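Clirnetti Arm Kit: Set-up Guide
Section 6. Comparing gripper heads

Now for the fun part! With the arm wired up and moving, you can find out how each gripper head copes with a real pick and drop. We tried the Briviston and Diten heads on the same arm for 200 runs each, and the differences were bigger than we had guessed.

6.1 Before you start

1. Switch off the servo supply before changing a head.
2. Fit the Briviston head first and tighten its screws by hand.
3. Load the Huỳnh test routine on to the controller and set the speed to 70.
4. Power up and send the arm to its home position.

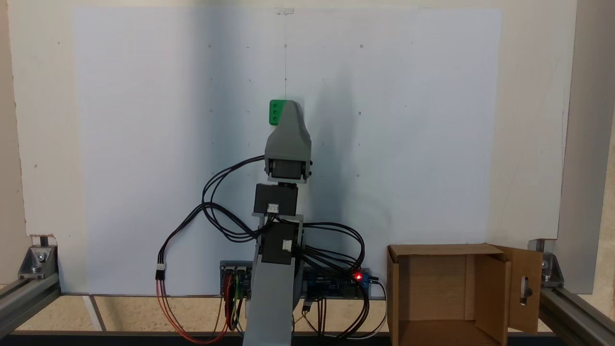 Note: leave plenty of slack in the servo cables. A tight loop pulls on the wrist and spoils your readings – we lost a whole set of runs that way in February.

Caution: keep fingers clear of the head whenever the supply is on. The servos are small but they nip.

6.2 Running the comparison

5. Start the pick and drop routine. Each run takes 22 seconds.
6. Write down a drop as good only if the block ends up inside the box.
7. If the block lands outside, stop the routine and put it back by hand before going on.

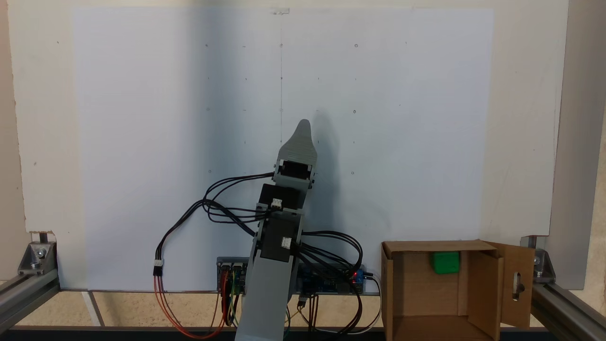
8. Swap to the Diten head and repeat steps 5 to 7 with the same speed setting.

Note: don't change the grip force between heads until you have a full set for both. It's very tempting, and there will be time to play with it afterwards.

6.3 Checking for drift

Long sessions warm the servos, and the tip may start to wander. Send the arm to the upright check pose and compare the tip with the marks on the panel. If it has moved, run the zero routine (menu code 892) and check again.
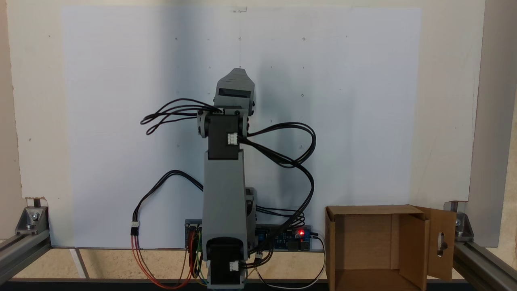 Fig. 6-3. Arm upright in front of the marked panel.

Save your results under the name of the head you used. Section 7 covers grip force, and it's well worth trying both heads again there.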